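자료실 > 작업 안전 > 점검표 > 데스크톱 본체 내부 점검

데스크톱 본체 내부 점검표 (의견 포함)
작성일: 2020년 12월 15일
장소: Ikley 작업실, 2번 작업대
적용: 재사용 전의 중고 데스크톱 본체

이 점검표는 Ikley에서 중고 본체를 열고 점검할 때 사용합니다. 각 항목에 결과를 표시하고, 그 밑에 의견을 씁니다. 의견은 짧아도 괜찮습니다. 결과는 "적합", "주의", "부적합", "해당 없음" 중에서 하나를 고릅니다. 한국어가 저의 모국어가 아니라서 표현이 조금 딱딱할 수 있습니다. 뜻이 분명하지 않은 문장이 있으면 작업대 옆 공책에 적어 주십시오. 다음 판에서 고치겠습니다.

1. 작업 장소

1.1 작업대 위에 음료, 음식, 젖은 천이 없다.
결과: 적합
의견: 점검 전에 컵 한 개를 선반으로 옮겼습니다. 컵은 항상 선반의 아래 칸에 둡니다.

1.2 작업대의 폭이 600 mm 이상이고, 본체를 눕혀도 모서리가 밖으로 나오지 않는다.
결과: 적합
의견: 폭 700 mm 작업대를 사용하였습니다. 좁은 작업대는 Fatix 선반 옆에 있는데, 그것은 나사와 작은 부품을 분류할 때만 사용합니다.

1.3 조명이 본체 안쪽까지 들어간다.
결과: 주의
의견: 천장의 등만으로는 전원 장치 아래쪽이 어둡습니다. 손전등을 같이 사용하였습니다. 작업대용 등을 한 개 더 신청하였으나 아직 오지 않았습니다.

1.4 바닥에 연장선이 지나가지 않는다.
결과: 적합
의견: 없음.

2. 전원과 정전기

2.1 전원 케이블을 벽의 콘센트와 본체 양쪽에서 뽑았다.
결과: 적합
의견: 스위치만 끄는 것은 충분하지 않습니다. 지난 2월의 점검에서 케이블이 꽂힌 채로 덮개를 연 일이 한 번 있었습니다. 다친 사람은 없었지만, 그 후에 이 항목을 앞으로 옮겼습니다.

2.2 케이블을 뽑은 다음 전원 버튼을 눌러서 남은 전기를 뺐다.
결과: 적합
의견: 버튼은 몇 초 동안 길게 누릅니다.

2.3 정전기 방지 손목띠를 착용하고, 집게를 칠이 없는 금속에 연결하였다.
결과: 적합
의견: 손목띠의 집게가 조금 느슨합니다. 이번에는 사용할 수 있었으나 다음 점검 전에 교환을 부탁드립니다.

2.4 모니터, 키보드, 네트워크 선이 모두 분리되어 있다.
결과: 적합
의견: 없음.

3. 케이스와 덮개

3.1 옆 덮개를 힘으로 당기지 않고 열었다.
결과: 적합
의견: 덮개가 움직이지 않을 때에는 드라이버를 틈에 넣지 마십시오. 먼저 뒤쪽의 나사와 손잡이를 다시 확인합니다.

3.2 금속 모서리에 휘어진 곳이나 날카로운 곳이 없다.
결과: 주의
의견: 위쪽 레일의 안쪽 모서리가 손가락에 조금 걸립니다. 베일 정도는 아니지만 얇은 장갑을 권합니다. 모서리를 줄로 갈면 금속 가루가 기판에 떨어지므로 하지 않습니다.

3.3 분리한 나사는 뚜껑이 있는 통에 넣고, 통에 본체 번호를 적었다.
결과: 적합
의견: 본체 번호는 941입니다. 통에는 숫자를 크게 적어 주십시오. 작은 글씨는 다른 통과 혼동하기 쉽습니다.

4. 내부 상태

4.1 메인보드에 부푼 부품, 탄 자국, 액체가 흐른 자국이 없다.
결과: 적합
의견: 손전등으로 위에서 한 번, 옆에서 한 번 보았습니다. CPU 소켓 주변은 손으로 만지지 않았습니다.

4.2 먼지가 통풍 구멍을 막고 있지 않다.
결과: 적합
의견: 청소할 때에는 입으로 불지 마십시오. 침이 들어갑니다. Kevus 송풍기를 약하게 사용합니다.

4.3 전원 장치의 라벨이 붙어 있고, 장치를 분해한 흔적이 없다.
결과: 적합
의견: 전원 장치의 덮개는 어떤 경우에도 열지 않습니다. 케이블을 뽑은 뒤에도 안에 전기가 남아 있을 수 있습니다. 고장이 의심되면 장치 전체를 교환합니다.

4.4 케이블의 피복이 벗겨지지 않았고, 날카로운 금속에 눌려 있지 않다.
결과: 주의
의견: 위쪽 레일 바로 아래로 가는 빨간색 케이블이 지나갑니다. 덮개를 닫을 때 이 케이블이 레일에 끼지 않도록 보십시오. 전원 장치 아래의 검은색 케이블 묶음도 닫기 전에 안으로 정리합니다.

4.5 파란색 플라스틱 부품에 금이 없고, 넣고 뺄 때 기판이나 케이블에 닿지 않는다.
결과: 적합
의견: 부품을 똑바로 세워서 천천히 움직입니다. 아래의 넓은 부분에 턱이 있어서 케이블에 걸릴 수 있습니다. 걸리는 느낌이 있으면 밀지 말고 뒤로 뺀 다음 방향을 다시 맞춥니다. 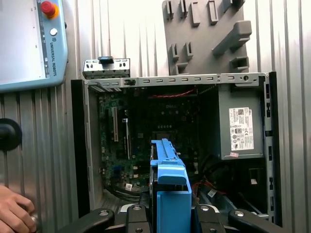 5. 닫기 전의 확인

5.1 본체 안에 나사, 공구, 천 조각이 남아 있지 않다.
결과: 적합
의견: 본체를 흔들어서 확인하지 마십시오. 손전등으로 바닥과 구석을 봅니다.

5.2 모든 커넥터가 끝까지 들어가 있다.
결과: 적합
의견: 커넥터의 몸체를 잡고 누릅니다. 선을 잡으면 안 됩니다.

5.3 덮개가 틈 없이 닫힌다.
결과: 해당 없음
의견: 확장 슬롯의 점검이 남아서 아직 닫지 않았습니다. 그동안 정전기 방지 천으로 덮어 둡니다.

6. 남은 일

- 손목띠 교환 (2.3)
- 작업대용 등 확인 (1.3)
- 닫을 때 빨간색 케이블의 위치를 다시 확인 (4.4)
- 5.3 항목의 결과를 새로 기입

점검이 끝난 종이는 Ní Bhriain 서류함의 위 칸에 넣습니다. "부적합"이 하나라도 있는 본체에는 전원을 연결하지 마십시오. "주의"만 있는 본체는 의견을 읽은 다음에 작업을 계속할 수 있습니다.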